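Gripper and Arm Comparison, Kitchen Bench Trials
Progress report to the Ollov program office
Prepared by Danica Hudec, Zatstead site
Period ending December

The grant asked us to establish whether the Kozan finger set is worth its price over the plain two-finger gripper we already own. Halfway through the budget, my position is that it hasn't been shown. The supplier's claim of fewer dropped items may yet hold up, but it was measured on blocks, and our bench has handles, drawers, soft toy fruit and a lot of cable.

Drawers have taken most of our time. With the drawer open, the wrist camera gives a decent view of bamboo grain and a poor one of the thing we care about, namely where the fingertips sit relative to the black rod and its end cap.
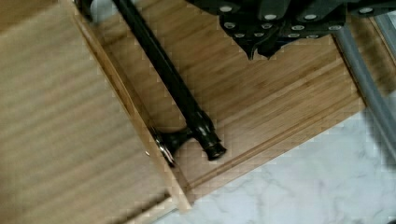
3 min read

Libor Sokol rewrote the approach routine so the hand comes in over the drawer floor and stops before it descends. That cut the number of aborted attempts, though I would be cautious about crediting the fingers for it. The same routine has not been run on the two-finger gripper yet, and until it has, we are comparing an old program against a new one.

We have logged 300 attempts so far out of a planned 1000. I no longer think the full number is achievable at the present rate. Resetting the counter by hand between runs is slow, and the overhead camera has to be checked each time to confirm that the plate, the boxes and the cutting board are back where they belong.

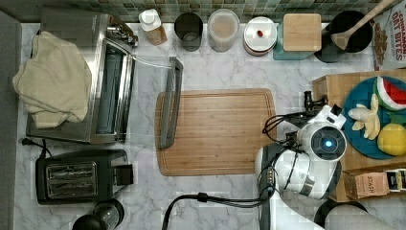 Cable routing is the other drag on the schedule. Slack that suits one reach is too much for the next, and we've had to halt runs while somebody re-ties a bundle. Novville quoted us for a sleeved harness. I haven't approved it, as the quote assumes a mounting plate we don't have.

On the question of plain versus fancy, the two-finger gripper remains the one people here reach for. It is easy to aim, spare tips are cheap, and its failures are easy to read afterwards. It does poorly on soft items, where it tends to pinch a corner and let go. I would like to see the Kozan set beat it on those by a margin that survives a change of operator. To date the margin shows up when Libor drives and shrinks when I do.
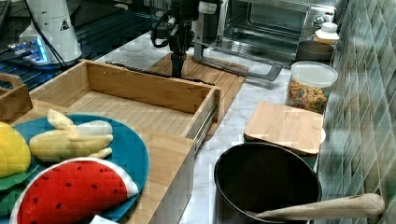 Two-finger gripper over the cutting board, drawer open in the foreground.

Controllers: no recommendation this period. Both candidates lose their connection now and then, and the logs aren't detailed enough to say why. We've asked for time-stamped logging on both before any more money is committed.
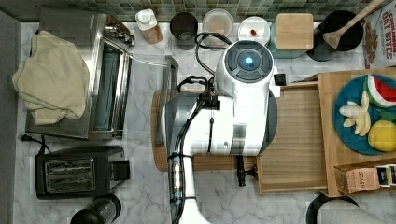

Reading time: 1 minute (remaining sections)

Next period we will run the new approach routine on both grippers, same drawer, same plate of toy food, with operators swapped every 30 attempts. Wrist camera footage will be scored by someone who wasn't driving.

Budget: spending is about 10 per cent over plan, all of it labour. I'm not asking for a top-up. I am asking that the purchase decision on a second Kozan set be held until the paired runs are in.

D. Hudec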